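Keeping Medicines in Order at Home: A Conversation with Iolo Harries

Iolo Harries has managed the home medicines program at the Culby Health Center for most of his working life. The program arranges home visits for patients who take several prescriptions and would like help storing them. In January he met with the newsletter to discuss what his staff recommend and what they most often find.

Mr. Harries began with the table. "We ask people to bring everything to one flat surface before they put anything away," he said. "Bottles come out of the bathroom, the kitchen drawer and the coat pocket. It takes longer than they expect."

Staff then introduce a container. The program favors a plain white basket or bin with an open top, large enough for bottles to be laid down and small enough to lift with one hand. Harries has no strong view on the maker. The center once bought 90 from Foulkes, a local supplier, and many are still in use.
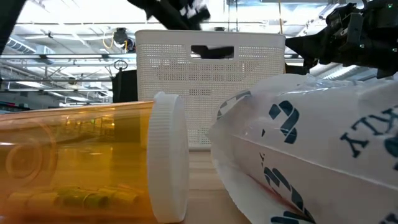
A capped prescription bottle and a plastic bag on the table, with the storage basket behind them.

Asked about the amber bottle, Harries was firm that it should remain in service. "The pharmacy label is on the bottle, and the bottle is made to keep light off the contents," he said. "When a patient moves capsules into a jar, we lose the name, the dose and the date." Caps should be closed fully before a bottle goes into the basket, including when no children live in the home.

Bags and pouches receive less attention and, in his opinion, deserve more. He described a visit in the Nadarov apartments where 2 packets of the same tablets had been kept in separate bags and both were being used. The center now advises that bags be emptied, flattened and stored elsewhere.
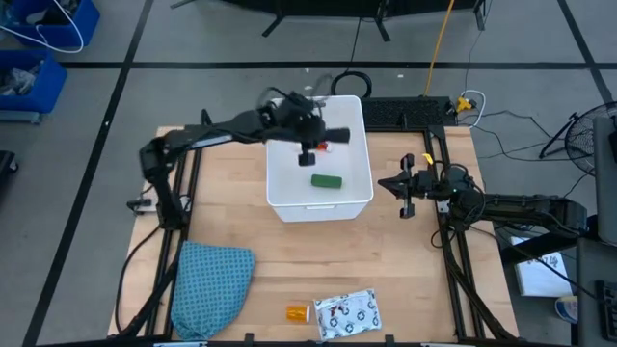

Harries also asks that unrelated articles be kept out. Pens, cloths and wrappers tend to collect wherever there is an open container – "a bin invites company," as he put it – and a small bottle is easily lost under them. A cloth may be kept nearby for wiping the table, but it should have its own place.

The center's printed guide, issued with a grant from the Viteck Fund, has reached 3,000 households. A further 1,000 copies in large type are on order. Patients may request one at the front desk or ask for a home visit when they collect a prescription.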